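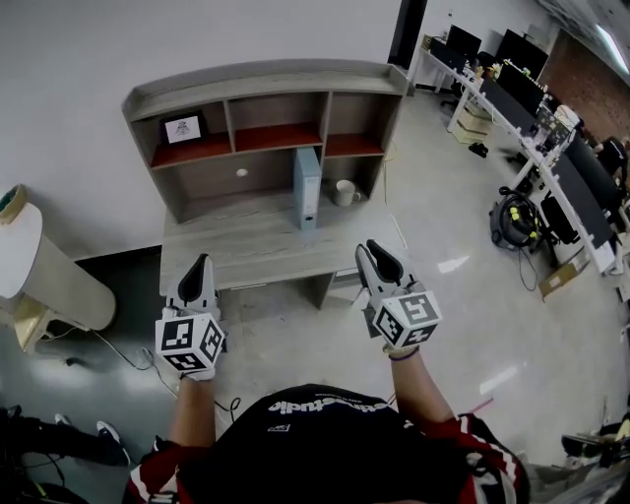

Part 3: Setting up your Clonness label printer at home

Okay, so you've got the printer out of the box and the big bag of little parts sorted. Before you plug anything in, pick the spot where it's going to live, and I mean really pick it, because moving it later means doing the alignment all over again (ask me how I know!). A desk with a hutch on it, like the gray wood-grain one in the photo, will do nicely as long as the lid can swing all the way up. Mine needs 12 inches of clear height. I measured from the rubber feet to the top of the open lid, and you should measure yours too if you bought the taller Millier roll holder.

1. Set the printer down and leave 6 inches behind it for the cable. I used to shove mine right up against the wall and the plug got bent.

2. Open the lid and pull out the orange shipping tab. It comes out sideways, toward the power button. Don't yank it up.

3. Drop in the roll with the labels feeding from underneath. If you can read the printing on the cardboard core, you've got it in backward.

4. Slide the guides in until they just touch the roll. Touch, not squeeze! The roll should still spin when you push it with a finger.

5. Close the lid, hold the feed button until the light blinks, and let go. It'll spit out a few blank labels while it finds the gaps. Mine made an awful noise the first time and has been fine ever since.

NOTE: The starter roll has 40 labels on it, so go easy on test prints. I burned through mine playing with fonts and then had to wait on an order from Alomer.

CAUTION: The silver strip under the lid gets hot on a long run. Switch off and let it cool before you clear a jam, and please don't pick at it with a knife. A cotton swab and a little rubbing alcohol will get the glue off.

6. Now hook it up to the computer and install the driver. When it asks for paper size, skip the presets and type your own numbers in. The preset called "Address Small" is a hair too wide and cuts off the last letter of every line.

7. Print one label. If the text sits too low, go to Offset and change it by one, then print again. I ended up at minus two.

NOTE: If you're on the older Hoàng driver, Offset is hiding under Advanced, then Media.

Part 4 covers printing a whole address list in one go, which I finally got working in September.

241 shares
12 comments
Search this guide... Go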